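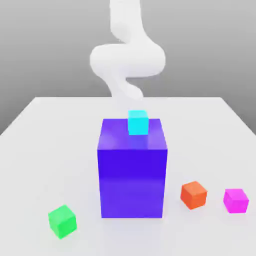
Page 1 of 4

Jamisby Blocks: data card and loader notes

Jamisby Blocks is a set of simulated tabletop episodes for testing pick planners on surfaces of mixed height. A white arm works over a white table with a tall purple block in the middle and four small cubes: cyan, green, orange and magenta. In the layout on this page the cyan cube sits on top of the block and the other three are on the table.

What is in it

1,246 episodes, each with a fixed-view video, joint positions, the commanded tip pose and the true pose of every object. 1,000 are for training. The rest are held out, and 73 of those are the "raised" set, where the target starts on the block. Please report the raised set on its own line. Planners that assume a single table height tend to look fine until you split it out.

Getting started

Install the Stulby package, then point it at the unpacked folder:

stulby check ./jamisby_blocks
stulby play ./jamisby_blocks --episode 36

The check command reads every index file and stops at the first mismatch. It is slow on network drives – copy the data to a local disk first.

Conventions

Lengths are in metres and angles in radians. Object poses are given at the centre of the object, in the table frame. Quaternions are stored w first. Versions before March had w last, and the loader will refuse those files.

Colour names are labels only. If you segment by hue, keep orange and magenta well apart in your thresholds; the Starov baseline mixes them up under its default settings.

Known problems

The video is compressed and object edges are soft, so don't use it to measure sub-pixel error. The arm is drawn with a smooth skin and its joints can't be picked out by eye. Use the logged joint positions instead.

Contact

Yolotzin Salinas looks after the loader. Questions about the planner scores go to Uriel Beltrán.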